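# In praise of the hand-me-down

I grew up fourth in line for everything. By the time a winter coat got to me it had been through two cousins and a brother, and the pockets had stories in them: a bus ticket, a cough drop, once a folded note that I still think about. I loved those coats. I want to make the case for them, because I think we've let something very good slip out of ordinary life.

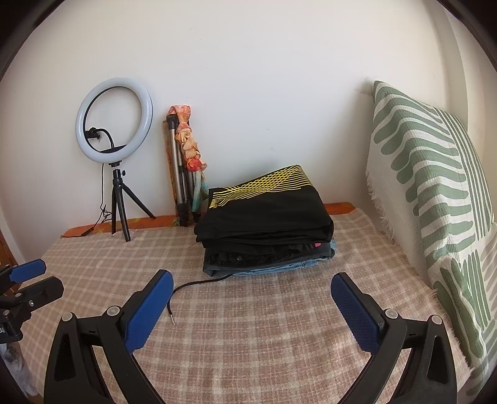
**Dana Whitcombe**
Contributing writer, *Flullitton Weekly*

My town, Flullitton, has a clothing swap every August in the old Thampi Street gym. Last year it moved around 400 bags in one morning. I went in for a raincoat and came out with a raincoat, a wool skirt and a pair of boots that had clearly been to more interesting places than I have. What a morning! Strangers were holding sweaters up against each other and giving frank advice. A girl of 16 talked me out of a vest, and she was right.

People will tell you that a swap is really a money-saving thing, and sure, it saves money. I'd be glad of that alone. But the part I keep coming back to is how it changes the way you look at a shirt. When you know somebody else is going to wear it next, you sew the button back on. You read the washing label. You hang it up on the nights when the chair is right there and you're tired.

Buying new works against all that. I placed an order with Unance back in the spring — two T-shirts, cheap as lunch — and I felt nothing when one of them split at the shoulder. It went into the rag bin before dinner. I'd be ashamed to treat my cousin's old coat that way, and the coat is older than my car.
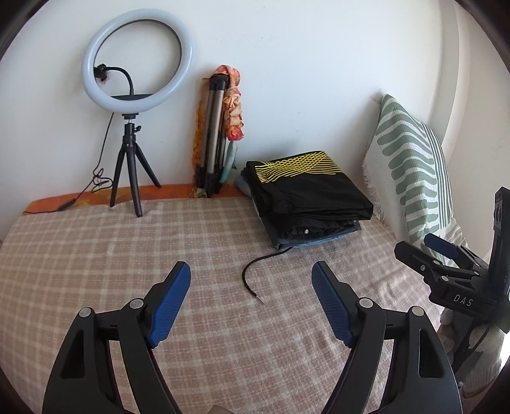
*Folded clothes on a plaid sheet*

There are fair objections. Bodies differ. Kids have opinions, and a kid who never once gets to pick a brand-new thing can come to resent the whole business (my brother, who was first in line, has never understood this). Underwear is its own subject. And I know that for some families used clothes were the only choice, and that they didn't feel like a happy tradition.

So no, I don't want a rule. What I want is for passing clothes along to be normal again at every income, the way lending a ladder is normal. Schools could keep a rack by the front office. Noron, two towns over, did that in 2000 and has kept it up ever since, with snow pants at one end and concert clothes at the other. Parents drop things off at pickup time and don't have to fill out a form.

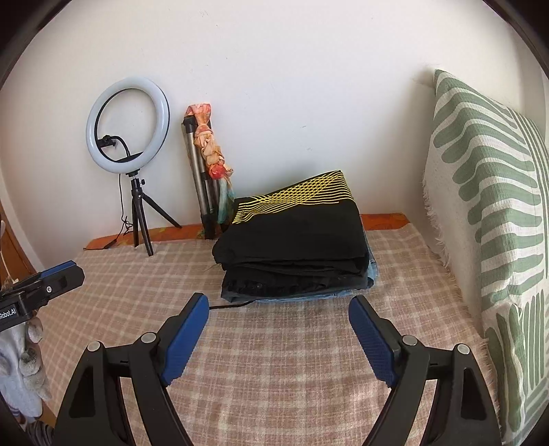

Offices could do it too. Think of all the good interview jackets hanging in closets, worn once or twice, waiting for an occasion that already happened! Somebody has a first interview next week and is your size. I gave away mine last winter, gray with a slightly loud lining, and I left a cough drop in the pocket.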